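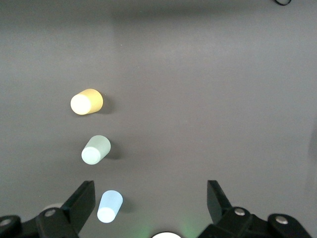

Undton_rail
Reading the first post again, I don't think the primer is at fault. Grey acrylic over MDF needs a full cure before anything solvent-based goes near it. What did you thin the topcoat with?

T. Warrier
White spirit, 27 per cent by volume, as it says on the Tivine tin. First coat was fine. Second coat went patchy within the hour and dried with a mottled look under side light. Room was at 58 per cent humidity according to the meter by the door.

pelmet
27 per cent is too much for a second coat. The tin gives that as the upper limit for spraying. For a roller I stop at ten.

T. Warrier
It was a roller, short pile foam. The tin doesn't separate the two.

pelmet
It does on the side panel, under the coverage table. Small print.

Undton_rail
I disagree that thinning is the cause. Over-thinned matt goes streaky along the roller passes. Mottling with no direction to it is uneven matting agent, so the tin wasn't stirred to the bottom. Matting agent settles hard in Tivine if it has stood over the winter. Did you box the tins together?

T. Warrier
No. Two tins, used one after the other. Second tin bought in December.

Undton_rail
Then there's your answer. Sheen can differ between batches, and the one that stood will be worse.

glasspaper
Could be either. Cheap test: take an offcut, same primer, one half from the stirred tin unthinned, other half at your ratio. Leave both overnight and look at them with a lamp held low. I did this for the counter tops at Sarnatari and the thinned half was the poor one, so I lean towards pelmet.

pelmet
Thank you.

Undton_rail
One offcut isn't a trend. What grit between coats?

T. Warrier
500, wet, wiped down with a damp cloth.

glasspaper
500 is finer than I'd go on a work surface. 320 gives the second coat something to hold. It wouldn't cause mottling though.

Ramasamy
Matt is a poor choice for a bench you lean on. It burnishes wherever your sleeves rub. I changed to eggshell and stopped having this problem.

T. Warrier
Noted, but it has to be matt. Glare from the window is the reason I'm repainting. Offcut is primed, both halves go on tonight at 29 and zero.

pelmet
You said 27.

T. Warrier
27. Typing error.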